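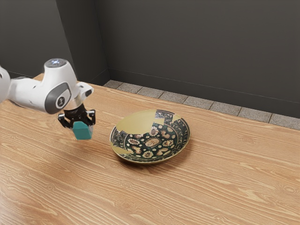 文・グリア・イネス(連載「うちの小さなサーバー」筆者)

家族の写真を月額のクラウドに預けるのをやめて、押し入れの古いノートパソコンに移してから、そろそろ一年になります。友人に話すとたいてい「えらいねえ」と言われるのですが、えらくもなんともなくて、ただ自分の写真がどこにあるのか指でさして言えるようにしたかった、それだけのことなんです。

とはいえ、誰にでもすすめたいかというと、これがなかなか難しい。最初に入れたUrncombeという管理ソフトは、画面がとても可愛らしくて私はすっかり気に入ってしまったのに、8月の更新のあと、1,779枚の写真の撮影日をきれいに全部同じ日にしてくれました(娘の入園式も祖母の法事も、みんな同じ日の午前三時!)。直すのに夜を四つ使いました。夫は二晩目で寝ました。

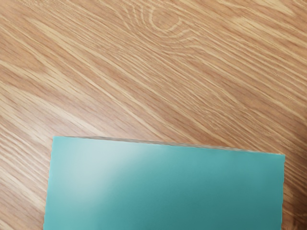

木目の上の青緑色の板

それでも私は、自分で置き場所を持つことには値打ちがあると思っています。クラウドの会社が悪いと言いたいわけでもないのです。ただ、料金が上がりますというお知らせを読むたびに、引っ越し先を知らないまま家賃の話をされているような、あの心細さがどうにも苦手で。いまはBrototbyに乗り換えて、写真のほかに家計簿と、母の煮物の作り方を書いたメモも一緒に入れています。

ひとつだけお願いするなら、控えは必ず別の場所にも取ってくださいね。私は外付けのディスクを妹の家に置かせてもらっていて、月に一度、お菓子を持って交換に行きます。コピーには40分かかるので、そのあいだ二人でお茶を飲みながら、古い写真を見ては笑っています。先月は妹が持っていった羊羹のほうを先に片づけてしまい、肝心のディスクを台所に忘れて帰りました。来週また取りに行きます。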